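Folding at Silbridge: a look around the new linen line

We've been promising this gallery since February, and so many of you have asked what the robots are doing to our jobs that it seemed time to put something up. Short version: the folding is shared now, and our shoulders have noticed!

Silbridge looks after linens and soft goods for short-stay rentals, 310 homes at last count. Until this winter every napkin, hand towel and pillowcase was folded by hand, with 6 of us on the early shift and one very old radio. Fraser Rankin did the sums for one heavy stretch and came up with 3723 pieces. I remember that stretch mostly in my wrists.

Two-armed folding is the part that won me over. One hand steadies, the other presses, and the pile grows. Small flat pieces suit the arms best so far. Fitted sheets are still ours (Rory Cowie says they can have those whenever they like).
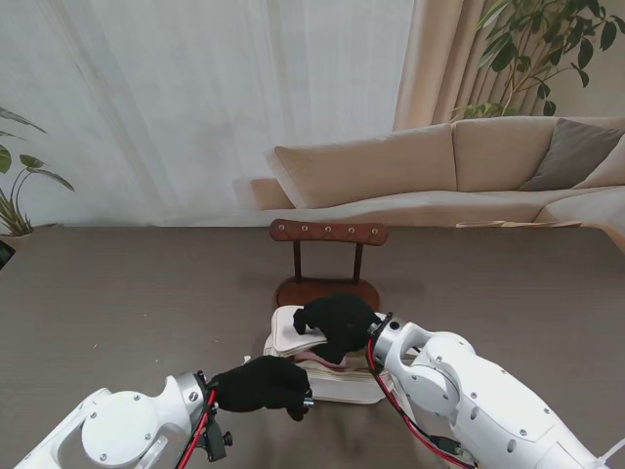
Skye Buchanan used to fold straight through until the 10 a.m. break. Now she spends the first part of the morning teaching – she walks the arms through a new item, watches them try it, and fixes whatever goes crooked. She had never touched anything like it before and she's become the person we all shout for. Her pay grade moved up with the job, which we pushed for and got.

Cameron Rankin has gone over to mending and stain work, something we never had hours for. Pieces that would have gone to rags are going back out to the homes, and he's started training two of us on the darning.

It hasn't all been smooth. Stretchy fabric is slow going, and the first few days we all hovered so much that we got less done than before. Flora Cruickshank also pointed out that folding was when everybody talked, and she's right, so we now take the break together with the arms stopped.

More pictures once the Droltberg site gets its pair. If you work over there and want to come try teaching a fold, ask Skye for a morning slot – bring something easy, like a washcloth!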